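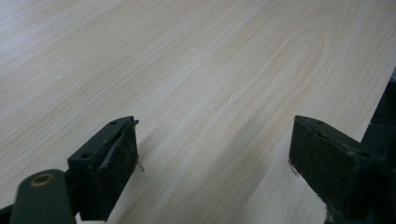 Photo: Kurkomness Tabletop Notes

Pale Wood Tabletops: A Short Gallery for Doubters
Posted March 30, 2026

I get more mail about blond tabletops than about any other kind, and most of it repeats what the showroom said. Pale wood makes a room bigger. Pale wood hides dust. Pale wood goes with everything. I have lived with pale tables since a November move to a flat in Ulholm with one window, and I'm not convinced by any of it. The room is the size it was.

So this gallery is light on styling. No bowls of lemons, no linen napkins. I wanted the grain, because grain is what you pay for, or what you're told you pay for.

The arch in the grain, right of center
Sellers call this shape a cathedral. Nested curves, one inside the next, with the rounded end pointing up to the right. It's the first thing the eye goes to on a top this light, and I'll admit I like it. What I don't accept is the idea that an arch proves you have bought solid wood. Veneer can show the same figure, and so can a good printed laminate. I won't tell you which one you're looking at, as a photo of the face can't settle it. Ask to see the underside and the edge. If the shop won't turn the thing over, keep your money.

The color is somewhere between cream and beige, and it goes nearly white toward the upper left where the light falls. Catalogs love that washed-out patch. The listing for the Costen table I nearly bought was shot almost entirely in it, and the price was 3,262. Under my kitchen bulb the sample chip was plain tan. 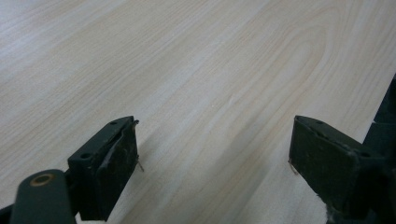

Long streaks and a slight sheen
Away from the arch, the lines run mostly side by side on a slant, with a gentle wave to them. This is the quiet part of the pattern, and it's the part you will be eating off. The Morris care leaflet wants a special cream for tops like these, 40 for a small jar. I tried it on one half of my own table and a damp cloth on the other half. After a whole winter I couldn't pick the creamed side.

As for "matte," be careful with the word. Plenty of tops sold as matte still have some sheen when you look across them toward a window. It doesn't bother me much, but a reader in Kurkomness sent hers back over it and paid 111 for the return.

Dark walnut is next. I have doubts about that too.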